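Last updated 02/05/2026. Still a few gaps, will fill them in as people ask. Read this before emailing please, we get the same six or seven questions every week.

# Hellero fan club: FAQ

## The basics

**Who are Hellero?**
Folk-pop band, started out in Grinomley, two albums and a pile of singles. If you landed here from the ballad that was in the telly ad, yes, same band.

**Is this the official site?**
No. Fan run. The band know we exist and have been nice about it, but we don't speak for them and can't pass on letters, demos, wedding invites or marriage proposals. All of those have been tried.

**How many members in the club?**
116 paid up as of March. The free mailing list is a lot bigger, about 2,000.

**What does it cost?**
Mailing list is free. Paid membership is a yearly fee, see the join page for the current price. It covers hosting, postage on the zine and the room hire for the meet-up. Anything left over rolls into next year.

## The name change

**What's this about a name change?**
The singer now performs solo as Żak. Announced in March in a short post, no interview, no press release. The band is still called Hellero. Only the solo stuff is under the new name.

**How do I say it?**
Dot over the Z. Say it like the "s" in "measure", then "ack". Close enough.

**Do I have to type the dot?**
Nice if you can. On a phone, hold down the Z key. On the forum the search works with or without it. Please don't "correct" other people's posts over this, we've had to lock 2 threads already.

**Can I still use the old name?**
When talking about old records, credits etc, fine, that's what's printed on the sleeve. For anything current use Żak. Mods will edit thread titles but wont touch the body of your post.

**Is it a religious thing? A family thing? A legal thing?**
We don't know, and guessing isn't allowed on the forum. The post said it was a personal decision and that's where we leave it. If Żak wants to say more, Żak will say more.

**Has the band split up?**
No. There's been no announcement of any split. Hellero are on a break from touring, which was said well before the solo news.

## The solo record

**What's it called?**
*Ziresik*.

**What does the title mean?**
No idea. There's a forum thread with a lot of theories, some better than others. Apparently a made-up word from a childhood game, but we only have that second hand so treat it as rumour.

**When's it out?**
No date yet. If you see a date on a shop listing it's a placeholder. We'll email the list the minute we hear something solid.

**Will there be vinyl?**
Hoping so. The last Hellero album had a small pressing and it was gone by lunchtime, so if you care about vinyl get on the mailing list now and check your junk folder.

**Is it sung in English?**
The one song that's been played live was half and half. Beyond that, dunno.

## Listening parties and meet-ups

**Are you doing a listening party?**
Yes, when the album lands. Same hall in Grinomley as last time, upstairs, lift is working again. Members get first go at spots, then the mailing list.

**Can I run my own?**
Please do! Tell us the town and we'll put it on the page. Keep it free or at cost, and don't use the band's logo on flyers. Draw your own, it'll look better anyway.

**Food?**
Bring a plate. Hot things that need an oven are a pain so stick to stuff that can be heated quickly or eaten cold. Label anything with nuts.
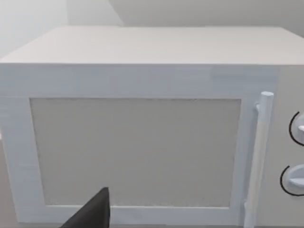 *Microwave, plain white, flat on top.*

**Kids?**
Welcome with an adult. It does get loud, so bring ear muffs for the littlies.

**Can I bring someone who isn't a member?**
One guest each. Put their name on the form so the door list is right.

**Can I film it?**
Your mates, sure, ask them first. The album playing, no. We'd like to be allowed to do this again.

## Tickets and merch

**Do members get presale codes?**
Sometimes. Depends on the promoter, and it's never been garanteed. When we do get codes they go out by email, never by text. If you get a text with a code in it, it's a scam, delete it.

**I bought a ticket and can't go.**
Post in the swap thread. Face value only. Anyone asking for more gets removed, no second chances on this one.

**Are the shirts with the new name on them real?**
As far as we know there's no official Żak merch yet. Whatever you're seeing on auction sites is bootleg.

**My zine never turned up.**
Give it three weeks, longer if you're overseas. Then email with your member number and we'll send another. Check your address on your profile first, that's usually the problem.

## Forum stuff

**Why was my post removed?**
Most likely one of these:

- guessing about someone's faith, health or relationships
- links to leaks
- home addresses, school names, anything like that
- having a go at another member

**Can I write something for the zine?**
Yes, always short of copy. Up to two pages, gig reviews are especially welcome. We fix spelling (ha) and leave the rest.

**How do I cancel?**
Profile, then Membership, then untick renew. You keep access till your year runs out.

**My question isn't here.**
Use the contact form. Could be a few days, we've all got day jobs.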